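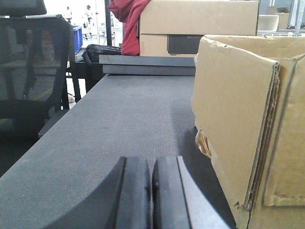 6. Running the demonstration on an open day

This section covers the visitor demonstration of the Flilico two-finger gripper with wrist camera. It assumes that the arm has been installed and calibrated as described in Sections 3 and 4. For routine operation without visitors, see Section 5.

6.1 Before visitors arrive

1. Clear the floor on the visitor side of the table. Mark the standing line with floor tape at 2000 mm from the arm base.
2. Check that the table cover lies flat. A wrinkle under the fingertips can trigger a false contact reading.
3. Place the carton to the right of the gripper's starting position. Used cartons are acceptable. Press down any loose tape that lies in the finger path.
4. Power on the controller and wait for the steady green light.
5. Select OPEN DAY from the program menu. Speed is limited to 20 percent in this program and can't be raised from the pendant.
6. Home the arm. The fingers move to the closed position and stop low over the table.
7. Open the wrist camera view on the visitor monitor. Both fingers must show at the bottom of the view, pointing away from the camera. If only one finger shows, repeat the camera alignment in Section 4.3.

Note: The fingers look very large in the camera view compared with objects on the table. Visitors often ask about this. The camera sits close behind them.

Note: Bright overhead lights can wash out the far side of the room in the camera view. Set exposure on the table surface and leave it there. Do not use automatic exposure during a demonstration.

CAUTION: Keep one hand free for the stop button whenever the arm is enabled. The pendant must not be handed to a visitor.

6.2 Demonstration sequence

1. State that the arm is about to move, then press START.
2. The fingers open to 52 mm and hold for the audience to see the pads.
3. The arm approaches the carton flap from the left. Let the program finish the approach before speaking over it.
4. The fingers close on the flap at the low force setting. If the flap slips, the program retries once and then returns home.
5. Press PAUSE to take questions. The arm holds position with brakes on.
6. Press RESUME to release the flap and return home.

One cycle takes 142 seconds without pauses.

CAUTION: Frayed corrugated edges shed fibers. Wipe the finger pads with a dry cloth between groups. Do not use solvent on the pads.

6.3 Groups and staffing

Two trained people are required: one at the pendant and one at the standing line. At the Bonell site, the approved pendant operators are Hye-jin Kang and Erick Were. Requests to add an operator go to Nayara Camargo.

6.4 If the demonstration stops

Code E-14, contact before approach: check the table cover and the carton position, clear the code and home the arm.

Code E-22, camera signal lost: reseat the connector at the wrist. Disable the arm first.

No code, arm stationary: confirm that the program isn't paused. If it isn't, press the stop button, move visitors back and restart the controller.

6.5 After the last group

1. Home the arm and close the fingers.
2. Disable the arm and switch off the controller.
3. Record the number of cycles and any codes in the site log.

Section revised 9 April 2023. Approved: H. Ong.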